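Notebook – Tumgate unit, back bench
August, started 9.40

Carried on with the bench surfaces. Jarmo wants the backing panels settled before the Jesis work moves in here, so today was panels, seam and light, with the white bowl as the test piece because it shows glare worse than anything else we own.

Panel colour first. The paint is the muted grey-green from the Dirka chart, mixed to our own note and logged under 921. On the tin lid it looked flat. Up on the bench it goes bluer or greener depending on where you stand, and the pale bands come and go. Shaimaa thinks that is the lamps and I think it is partly the roller. We left it.

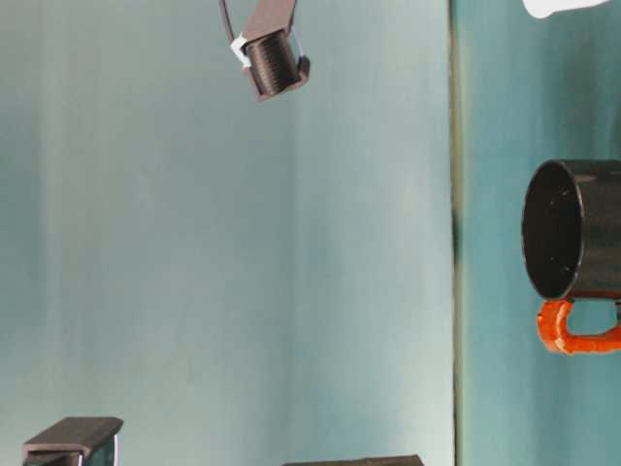 The narrower side is the stronger teal, which was the older batch. I had half expected to repaint it to match, but Arvo prefers the two tones kept apart. He says he can tell at a glance which side a thing is on. Fine by me, it saves a tin.

The seam between them still bothers me. It reads as a dark line top to bottom and it is thicker about the middle than it should be. Options:

Fill and sand, then one coat over the lot.
Cover with a strip in the main colour.
Leave it and stop looking at it.

Ambros voted for the strip. I would sooner fill, but that means 15 hours before anyone can lean anything on it, and Nicanor has the bench booked. Strip for now, then.

Glare check after the tea break. Two lamps up, diffusers on, bowl-like piece on the teal side. 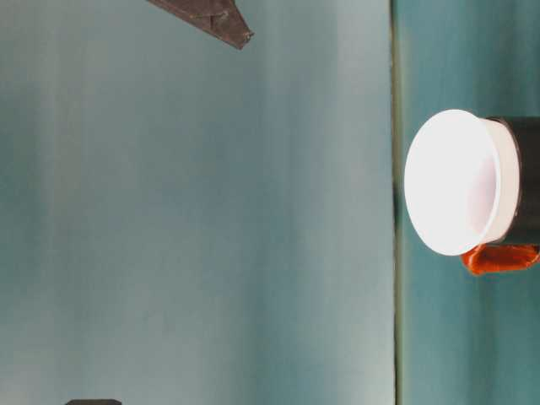
The inside of a white bowl is a poor place to judge anything by eye when the light is this strong. Shading is there if you look for it but faint. Tried to argue for a third diffuser and was told to use what is in the cupboard – tracing film, then, doubled over.

Asked Molefe for a price on proper matt sheet to replace both panels. Came back at 3,619 with delivery. Jarmo laughed. Filed it anyway.

To do:
Cut the cover strip, prime the back of it as well.
Ask Arvo where the good masking tape went.
Repeat the glare check with the film on, same bowl.
Write the mix for 921 on the tin itself, the label is coming off.

Stopped at 4.15, lamps off, brushes in the jar by the sink.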